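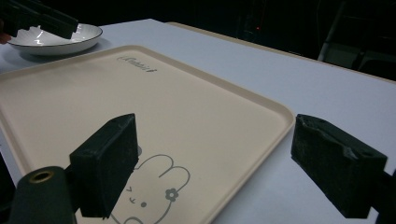

实验记录 > 操作规范 > 夹爪与示教

搜索本站记录 请输入关键词

2023年5月20日 手持夹爪换垫与检查规矩

先把规矩记下来,免得下回又是各说各话。海绵垫什么时候该换,我们在伊尔托姆维尔这边一直靠手感,你觉得还能用,我觉得该换了,吵也吵不出结果(倒也没真吵,大家都挺客气的)。右边那块深绿垫子的顶面已经有点撕开、高低不平了,照旧习惯多半会说“夹面没坏就行”,我想了想,还是把顶面也写进检查项里吧:凡是肉眼看得见撕口的,登记,换下来,旧垫子装袋写上日期,别随手扔,以后还想拿来对比呢。

每录满19条就停下来看一次垫子,两边都看,正面、顶面、安装孔边上都摸一摸。原来瓦尔克西克斯那版流程写的是99条看一次,我觉得太疏了,去年11月就是这么拖出一批废数据的,到现在想起来还心疼!

再说摆放。托盘斜着放没有关系,我们本来就要各种角度,但是开始录之前夹爪不要碰到托盘,两指先张开,停稳,数大约3秒再动手。白碗和托盘同时上桌的时候,先说好哪只夹爪管哪一件,写在记录单第一行。上次两个人都以为对方去拿碗,结果谁都没动,那一条也只好作废。

有图案的餐具,像这个带兔子线描的托盘,可以用,不过得在备注里写“有图案”。霍罗贝茨那边的同事问过要不要统一换成纯色的,我个人不赞成,家里的盘子哪有那么多纯色的呀,留着挺好,标清楚就是了。

还没定下来的:垫子换新以后要不要先空夹10次再正式录。我倾向于要,新海绵偏硬,手上感觉得出来,可是没有测过,先这么试一阵,有不同想法的直接写在这页后面,我会看的。

相关记录
迪斯特沃夹具安装孔对位笔记
海绵垫旧件存放办法
双手任务分工登记单填写说明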